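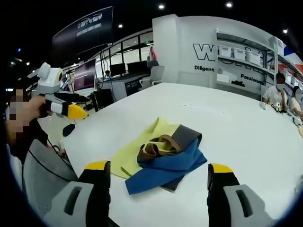

Household Tips from the Back Porch: What I Learned About Laundry at a Robot Open Day

My sister-in-law won't go anywhere alone if there is parking involved, so when the Olero workshop out past the Callodlow exit put up a sign for its December open day, I was told I was coming. I expected to stand at the back and eat a cookie. There were no cookies. There was a long white table with a heap of cloths on it, and I have been thinking about my linen closet ever since.

Regular readers know that I have opinions on dish towels. I did not know there were people with engineering degrees who had even stronger ones. The demonstration was cloth sorting and folding. People hold a gripper in each hand, a sort of oversized pair of tongs with two black fingers and yellow tips, and do the chore themselves with those while the thing records how they went about it. Later the recordings are used to teach a robot arm. So the first step in getting a robot to do your laundry is that a grown person does laundry, very slowly, with tongs. I felt seen.

Parveen Akanda ran our session. She had been at it since morning and had the look of a woman who has matched 100 pairs of somebody else's socks. She let me try, which was generous, and she didn't laugh, which was more than my sister-in-law could manage.

What follows are the tips I brought home. Most of them work perfectly well with fingers.

Start with the heap, not the cloth

I have always grabbed whatever was on top and gone from there. Parveen looks at the pile first. If a cloth is lying over two others, she lifts that one off before touching anything else. If something is twisted through the middle, she frees it by the loose end and leaves the rest alone. I had been pulling from the bottom like a magician with a tablecloth, and I got the magician's usual results.

At home I now tip the basket out on the bed and give it a quick look. The long stringy things (apron ties, bathrobe belts, the strap off that bag I should never have washed) come out first. The rest falls apart nicely after that.

Find two corners and be patient about it

A cloth in a lump has no top or bottom. You can turn it over all afternoon. Parveen's way is to pinch any edge at all, lift, and let the cloth hang. A corner will usually drop down where you can get at it. Take that corner in your other hand, let go with the first, and let it hang again. Now follow the edge along to the next corner. Two corners on the same side and you're in business.

I tried this with a fitted sheet as soon as I got home. It helped with the first two corners. The third one went wherever it is third corners go. If any reader has conquered the fitted sheet, the address is at the bottom of the page and I'm prepared to be humble.

Different colors for different jobs

The practice cloths at the table were plain and easy to tell apart: a pale yellow-green, a blue, a dark gray and a brown. I asked if this was for the robot's sake. Parveen said it was mostly for hers, by the end of the day.

I've stolen it. Blue is dishes, gray is floors, green is counters, and brown is for whatever the dog did. Before this, every rag in our house was the same tired white and you had to sniff it to learn its history. If you're buying new, get the cheap plain ones and skip anything with a rooster on it. The rooster always ends up on floor duty and then you feel bad.

Clear the table all the way to the edges

I like to fold on the kitchen table with the mail pushed to one side. After ten minutes the mail is folded into a pillowcase and the electric bill goes unpaid. You want a smooth, pale, bare surface in front of you and a bit more of it than you think. Pale helps you spot a dark sock before it goes in with the napkins. If your table is dark wood like mine, an old white sheet spread over it does the job, and it can be the last thing you fold.

Grip less

This was my real trouble with the grippers. I squeezed as though the cloth owed me money, and it bunched up and came along in a wad. Parveen told me to close just enough that it didn't slip. The second try went better. On the third I dropped it on the floor, so there is such a thing as taking advice too far.

It applies to a good many things around the house. Pie dough. Wringing out a wool sweater, where you should press and never twist. Jar lids, where strangling the lid only makes your hand slide, and a rubber band around the rim does more than brute strength. Also the garden hose nozzle, but that is a separate column and a sore subject.

A word on kitchen tongs

I went home and looked at my own tongs with new contempt. Two pairs out of the three had tips that no longer met. If yours have gone the same way, check this before you throw them out: close them slowly over a sheet of paper and try to pull it free. If it slides out, the arms are bent. On the plain metal kind you can often coax them back by hand, a little at a time, with a dish towel over the edges so you don't cut yourself. If they have soft tips and the tips have gone shiny, wash them in hot soapy water with a spoonful of baking soda. Mine were just greasy. I'd been blaming the manufacturer for years.

A strip of bright tape near the end of each handle is handy too, in a drawer full of gray metal. I used yellow, having been influenced.

Refold a cloth that comes out wrong

One fellow at the far end of our group wanted to know how long it would be before he could buy one of these robots and never fold again. He was told, kindly, that it would be a while. He then folded a cloth into something like a croissant and put it on the stack. Parveen took it off, shook it out and handed it back.

I am that fellow, most evenings. But a crooked towel makes the one above it crooked, and by the time you're at the top of the pile the whole business leans. Shake it once, hard, and start over. It takes less time than restacking the closet after the landslide.

Fold to fit the shelf

Measure the depth of your shelf before you decide between halves and thirds. Mine are 11 inches deep, and for years I'd been folding bath towels in a way that stuck out and caught the door. Thirds the long way, then half, then half again, with the fold facing out. The door now shuts. My husband asked what was wrong with it.

For small stuff, matching bins in a row on one shelf beat a single big one. Put the dish cloths in one and the rags in another, and write on the front. You'll get a week of perfect obedience out of the family and after that it will at least be close.

What I'd tell you if you go

The Olero people are friendly and they let you handle things. Wear short sleeves, or push yours up. Ask your questions early, before the man who wants to know about the stock price gets going. The parking is behind the Vasilakis tile showroom and it's free, to the great relief of my passenger, who had brought a roll of quarters.

I did ask whether the robot would ever do a fitted sheet. Parveen thought about it for a good while and then offered me a pen with the company name on it. It's a decent pen.

Next month: getting candle wax out of a runner, and a letter from a reader in Lenilus who keeps her onions in pantyhose and would like the rest of us to stop being funny about it.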